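Crackle glaze at home: who's still at it?

clayfeet_dilly
Started this one over in the general section but it belongs here. I've been chasing a decent crackle on stoneware since April and last night I opened the kiln and heard it before I saw it. That pinging! I sat on an upturned bucket for a good ten minutes with a cup of tea and listened to four bowls sing. Base recipe is the Misero white off the old handout (the one with 78 written in pencil next to the feldspar) and I rubbed ink in this morning. I'm so happy with them I could scream.

Dilruba Samarakoon
potting in the garage, badly, with love

kouris_i
Congratulations! Enjoy the pinging but please don't eat out of them. A crazed glaze on a food bowl is a fault, and I'll keep saying it until they take my wheel away.
Iraklis

slipshod70
Oh come on, Iraklis. My grandmother ate off crazed plates for 50 years. If the clay body is properly vitrified underneath, there's nowhere for anything to soak in.

kouris_i
And is it vitrified? Most people posting here have never done an absorption test. Weigh it dry, boil it, weigh it again. Then we can talk about grandmothers.

clayfeet_dilly
They're for the shelf, both of you! But I'll do the test because now I'm curious. What I really want to talk about is shape. The crackle goes tight and fine on a curve and big and lazy on the flat, so I'm done with plain cylinders for a while. I want swellings and pinches, places where the lines have to change their minds.
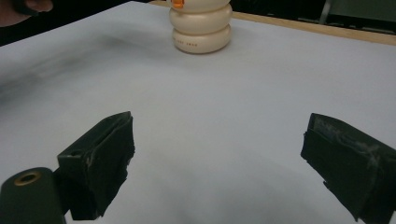
Cream, three rounded rings, widest at the bottom. This sort of profile.

I'd throw it in one piece and push the rings out from inside with a rib. Has anyone tried it with a runny glaze? I'm worried it'll all pool where it pinches in.

slipshod70
Love that. Pooling is half the fun, let it pool! I did a double gourd in Trisow buff and the thick glaze at the waist cracked into lovely wide plates.

kouris_i
Nice profile, I agree. But thick glaze at a narrow waist can pull hard enough to split a thin wall. Leave more clay there than you think you need, and cool slowly.

mudlark_jo
Throw it in sections and join them leather hard. So much easier to keep the rings even.

clayfeet_dilly
Jo, I know you're right and I'm still going to try it in one go first. Off to wedge some clay. Will report back with absorption numbers for Iraklis.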